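Galler Tabletop Kit: Frequently Asked Questions
Last updated Saturday, November 11, 2023

These are the questions that reach our inbox most often, in the order they tend to reach it. If yours isn't covered, write to support and Yaowalak Ratanaporn or Corinne Delacroix will get back to you. They share the inbox and disagree about commas.

What is the Galler kit?

A table, a rail to bolt your arm to, an overhead camera mount, and a bin of toy kitchen props to practice on. You bring the arm. People use it for pick-and-place work, for teaching, and for finding out how much harder it is to set a cup down than they told their boss it would be.

Does it come with a robot?

No. We used to say this in smaller type and had a lot of interesting phone calls. The kit fits the Ondis and Akeo arms out of the box, and most other small arms with the adapter plate.

What does it cost?

The table and rail are sold together. Pricing depends on where we're shipping, so ask for a quote. The prop bin is $219 on its own, and it's the only item on the price list we're allowed to print. Replacement bins get a discount if you return the survivors.

How long does setup take?

The first time, plan on an afternoon. Corinne can do it in 55 minutes, but she designed the rail and doesn't read the instructions. Leave the bolts finger tight until the arm is on, then go around twice with the hex key. If you tighten everything first you will be loosening it again shortly.

What are the holes in the tabletop for?

Fixtures. They take the pegs and clamps in the accessory bag. If you aren't using fixtures, ignore them. A few customers have asked for plugs so that small props don't catch. We tried plugs. The plugs became small props.

Why toy kitchen stuff? Couldn't you send blocks?

We sold blocks for a while. Everybody's gripper was wonderful at blocks. Then someone would hand it a plastic strawberry and the afternoon would go quiet.

Play food and toy cookware give you round things, flat things, things with handles and things that roll, all light enough that a bad grasp costs you nothing but pride. A colander has a rim you can pinch and a bottom full of holes that confuses cheap depth cameras. A ketchup bottle will lie across a plate happily until you reach for the plate.

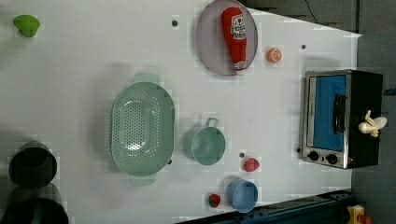

Our advice is to start with a messy table and keep it messy. Customers who line everything up in a neat row get very good results on neat rows, and then write to us in May asking what changed when the new intern set up the props. Push things together. Put something on top of something else. Leave one item off by itself so you have an easy win to show visitors.

Which props should I start with?

Cups, then pans with a loop handle, then anything round and small. Save the toaster oven door for last. It swings, it has a handle you have to pull along a curve, and it's where most people find out their wrist is mounted a few degrees off.

Can I use my own props?

Of course. Stay away from glass, and from anything you'd be sad about.

The table is white and my camera hates it. What can I do?

Turn off auto exposure. If that doesn't help, move your lights farther out so they aren't bouncing straight back up at the lens. Soft shadows are fine and you'll want a few of them in your data anyway. We do sell a gray mat, and we'll happily sell you one, but try the exposure setting first because it's free.

Are all the bins the same?

No, and please don't write your paper as if they were. Our props come through Rojanasak, who buy from several toy makers, and shapes and colors shift from batch to batch. The batch number is on the underside of the bin. If you need matching bins for more than one table, order them together and tell us why in the notes.

Are the props safe for children?

The kit is lab equipment and we don't sell it as a toy. Some pieces are small, and the thing reaching for them is a robot arm. Keep kids out of reach of both.

How do I clean everything?

Damp cloth and dish soap for the tabletop and props. No alcohol on anything printed. Wipe the rail down dry and check the bolts while you're there. The dishwasher question comes up a lot: one customer ran almost 100 pieces through on the hot cycle and sent us photos. Please don't.

What does the warranty cover?

The table, rail and camera mount are covered for 3 years against defects. Props aren't covered, since being dropped is their job. Damage from the arm driving itself into the tabletop isn't covered either, though we do like hearing about it.

Can I return the kit?

Within the return window on your invoice, yes, in the original crate. Keep the crate. We know it's enormous. Shipping the table without it has been tried, and the table lost.

Do you offer training?

Yaowalak runs a remote session for new customers, included with the table. She'll go through mounting, camera placement and a first pick. Have the arm powered and your emergency stop within reach before the call starts. She will ask to see you press it.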